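Ever play with a shape sorter when you were tiny? Push the block in the hole, done. Easy for you. Really, really hard for a robot!

Robots don't know anything until somebody writes the software. Software = the list of instructions a computer follows. At Ultarska the sorting program is called Rukex, and Celina Grabowska writes most of it. It has 2 big jobs before the arm even moves.

## Job one: looking

A camera gives the computer a picture. To the computer that's just numbers. Tons of them. Rukex has to find the block in all those numbers, then find the hole, then work out if they match. Five sides on the block? Look for a hole for five sides.

Color helps. Green block on a red-orange board, no problem. Red block on the same board... hmm. Much harder! Try finding a white sock in the snow. Same thing.

## Job two: planning

Now the path. Go up, go over, come down. Don't bump the blocks that are allready standing. The program makes lots of little points in the air and joins them up, like dot-to-dot. And the block has to be turned the right way too. A bit crooked and it gets stuck on the edge. 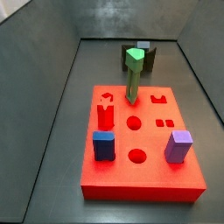
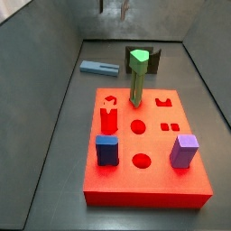 ## Job three (ok, so there's one more): letting go

This part is called **control**. Tiny fixes, over and over, super fast:

- Where am I?
- Where should I be?
- Move a little bit.
- Check again.

You do it when you carry a full cup of juice. Your eyes and hands keep talking to eachother and you don't even notice.

Then the fingers open. Not too soon, or the block falls over.

## Try it at home

Get a friend, a blindfold and a shape sorter. Friend wears the blindfold, and you are the software. Only use words like *left, right, up, down, turn, open, close*. No touching! How many instructions for one block? Write them down, in order. Then see if another friend can follow your list.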